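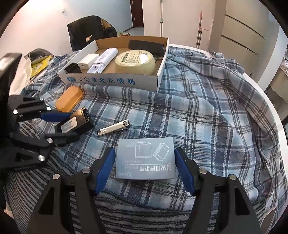
TRALTENBY, October. Fultard Press is glad to announce the publication of "What Stayed in the Drawer", an anthology of short memoirs about the months after a death in the family. The book has 229 pages and brings together 20 writers, most of whom never published a book before. Each of them was asked to start from one small thing that remained in the house. For one writer it is a nail clipper, silver and very ordinary, like the one lying on the fabric next to the orange case, and from it comes a long text about a father who did not like to be helped. Other writers chose a bus pass, a jar of buttons, or a shopping list with two words crossed out.

The press received the texts during an open call which lasted three months. The call asked for true stories only and put no limit on the age of the loss. Some of the authors write about last winter, others about a brother who died when they were still in school. The editors kept these different distances in time on purpose. In the order of the book, a very recent text often stands beside an old one, and the reader can feel how the sentences change when many years have passed.

"We did not look for comfort at the end of every piece," the editors write in their foreword. "Several authors have told us that they do not feel better now, and we have printed this as they said it." 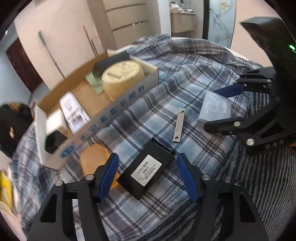
The anthology is the first title in the Brovus series, a new line of nonfiction at Fultard. The series will be dedicated to memoir, letters and diaries by writers living in Traltenby and in the towns near it. A second title, a diary kept by a night nurse, is in preparation for next spring. Brovus books will all have the same small format, sewn pages and a plain cover without a photograph.

Four of the texts were written first in another language and translated by the authors themselves. In these pieces the editors made only light corrections. The reader will meet here and there an unusual word order, and the press hopes that it will be read as a part of the voice. In one of these texts the daughter explains that she has no word in English for the visit which neighbors make on the ninth evening, so she describes the soup, the chairs and who washed the dishes.

Teachers of creative writing may be interested in the last section, where the authors answer in a few lines how they started to write their piece and what they decided to leave out. One of them removed the whole hospital. Another removed her sister, who had asked for it, and then put her back with her permission.

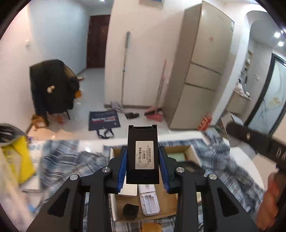 The first printing is 400 copies. The book can be bought at the Seidel Bookshop in Traltenby and ordered directly from the press. An evening of readings will be held at the shop at 7 p.m. in the week of publication, with five of the authors. Entrance is free, but the room is small, and we ask visitors to reserve a chair by telephone or at the counter. There will be time for questions after the readings, and the authors will sign copies.

Reviewers and local radio stations can ask for a printed copy or a digital file. Extracts of up to two pages may be printed without a fee if the title of the book and the name of the press are mentioned. For longer extracts, please write to us first.

Contact: Fultard Press, Press Office, Traltenby | © Fultard Press. All rights reserved. | Back to top
Last updated: October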